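THE ARM IS THE CHEAP PART

What one small lab learned buying two robot arms, and what it would put in the budget next time

Raghda Atallah keeps the quote taped inside a cupboard door. Two arms, two grippers, one line for shipping. A total at the bottom that everybody liked.

"I look at it when I need to be humble," she says.

Atallah runs purchasing for Drerkis, a contract lab that teaches robots to sort, pack and tidy. Small parts mostly. Her first equipment plan fit on a page and got approved on a Friday afternoon. By November she was back asking for 40 percent more.

Where did it go? Not on anything exciting. Mounts. Cables. Longer cables. Camera brackets, then stiffer camera brackets. An electrician, twice. A network switch with enough ports on it. Spare gripper tips, which the vendor (Karppinen, in this case) sells in packs and ships when it feels like it. She had budgeted for no spares at all.

"You price the arm because the arm has a price," she says. "Nobody sends you a brochure for the bracket."

Her rule now is to start from the table and work out. What's the job, what does the arm need to reach, who sits next to it, what has to see it. Then the power. Then, last, the arm. She makes people write the task down in plain words before she'll open a catalog. Pick up a block, put it in a bin. Fine. How big a block? What kind of bin? A surprising number of meetings end right there.

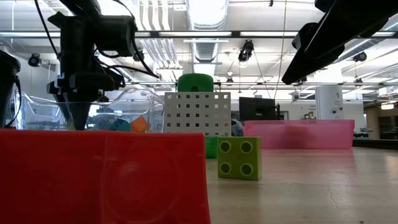
The props got their own line in the second budget, and she fought for it. Toy bricks, bins, panels, stuff you'd find in a preschool closet. The first year it all went on somebody's personal card and came back as a shoebox of receipts. She gives it $200 a month now and doesn't want to hear about it. Clear plastic is worth buying early, she says, since see-through things are hard on cameras and you'd like to find that out before the customer does.

Cameras are the other one. The plan had 2. The engineers wanted 8. Everyone was annoyed for a week and they bought the 8, staggered over two quarters, with the mounting work done all at once so the ladder only came out one time. That last bit saved real money. Lift rental, the electrician's minimum, a morning with the room shut down. Do the ceiling once.

Lease or buy? She did both, sort of. Traltport offered a lease on the arms with service rolled in, and the monthly looked great till she read the part about return condition. Scratches, basically. On a machine that spends its day bumping into things. She bought the arms outright and leased the computers, which go stale faster anyway.

The service contract she took, and grumbled, and used it in the third month. A joint started making a noise. The loaner arrived in eight days. Without the contract, the rep told her, figure on a lot longer, and he wouldn't say how much.

People, too. The plan said nothing about people. An arm being taught by hand needs an operator sitting there, and an operator needs a chair that doesn't wreck their back, a monitor at the right height, breaks. Kimley, the integrator Drerkis uses for installs, has started asking for staffing numbers before it will quote a floor layout. Atallah thinks thats the smartest question any vendor has asked her.

She is on her third plan now. Two more stations, same room if the power holds out. The spreadsheet has tabs. One is called Stuff We Forgot and its the longest, and she copies it into each new plan before typing anything else.

Her advice for a first-time buyer, given while walking to another meeting: get the delivery dates in writing. Measure the freight elevator. Ask what a replacement gripper tip costs and how long it takes, and if the rep has to go check, order extras that same day.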